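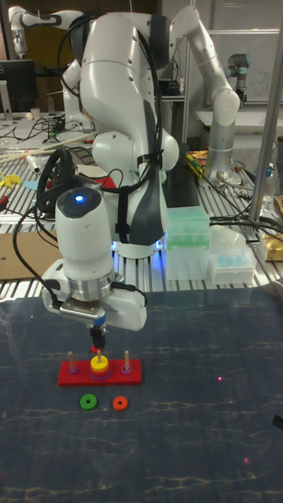
The tortoise came with a sheet of paper. It was laminated, and it said his name was Geum, that he did not like being picked up, and that he should have dandelions but "not only dandelions". The rest had faded in someone's sunny kitchen. I have now had him since July and I could fill in most of it myself.

I hadn't gone looking for a tortoise. I'd gone out to Wercombe to drop off a bale of straw and two old cat carriers, which is a thing I do when the garage gets bad, and Ha-rang Ko had me by the elbow before I'd shut the boot. She runs the reptile side of the rescue out there, meaning one heated shed and a very long waiting list. She had 20 animals in a shed built for half that. Would I take one for the weekend? A small one?

He weighs as much as a decent casserole dish, full. The weekend is ongoing.

His shell was a mess when I got him. Lumpy on top, flaking along one side, and his beak had grown down so far he looked like he was permanently about to object to something. According to Ha-rang he'd spent years in a glass tank in a rental, eating iceberg lettuce and the odd bit of banana, with a lamp that gave off light and nothing else. The tenants moved. The tortoise did not. A property manager found him behind the laundry door and rang around until someone picked up.

Our first trip to the vet was an education. Dr Yayra Aryee is the only person within an hour of here who'll see tortoises, and she is booked solid, so you take what you're given (7:40 in the morning, in our case). She filed his beak down with a little rotary tool while he hissed like a bicycle tyre. She told me the lumps in the shell were there for good but the new growth could come in flat if I sorted out his calcium and his lighting. Then she told me what the lighting cost. I paid 200 dollars for a bulb and a fitting. I have never spent that on lighting for myself and it shows.

So now there's a pen where the good rug used to be. It has a hot end and a cool end, a slate for him to bask on, a shallow dish he treats as a toilet, and a plastic cave that he ignores completely in favour of jamming himself behind the thermometer. Every morning he gets a lukewarm bath in a roasting tin. He stands in it with his neck stretched out and drinks, and I stand beside it with my coffee, and we don't talk.

Food is the part that's changed my life the most, and I say that with some bitterness. I used to be a person who walked past weeds. Now I come home with my coat pockets full of plantain and sow thistle, and I've had a conversation with the man at number nine about whether he sprays his verge. He doesn't. He'd like to know why I'm asking. I told him about Geum and he's since left two bags of hibiscus flowers on my step, so that neighbourhood feud is off.

Things I've tried that were a waste of money, in case you're at the same stage:

Cinititz pellets. He walked over them. Soaked, he walked through them.

A harness. I don't want to discuss it.

The Colurano heat mat, which may be lovely for a snake. He parked himself at the other end of the pen and stayed there until I took it out.

What did work was cuttlefish bone, the kind sold for budgies, left lying around where he'd bump into it. He ignored the first one for three weeks and then ate it in an afternoon.

He went outside properly for the first time last month. I'd built him a run with boards sunk into the lawn, as instructed, since they dig, and I sat next to it with a book in case of crows. He stood still for so long I checked he was breathing. Then he took off along the fence line at a speed I hadn't budgeted for, did the whole perimeter, and tried the corner by the tap. He tried it again. He has tried it every day since, and there's a groove now.

Ha-rang rang on the weekend to ask how he was getting on, and whether I'd thought any more about the adoption form. I said I'd have a look at it. She said there was no rush, and also that she had another one, a female, a bit smaller, terrible beak.

The form is on the fridge. I've filled in his name and the bit about fencing, and I need to ring Dr Aryee's office for his microchip number before I can do page two.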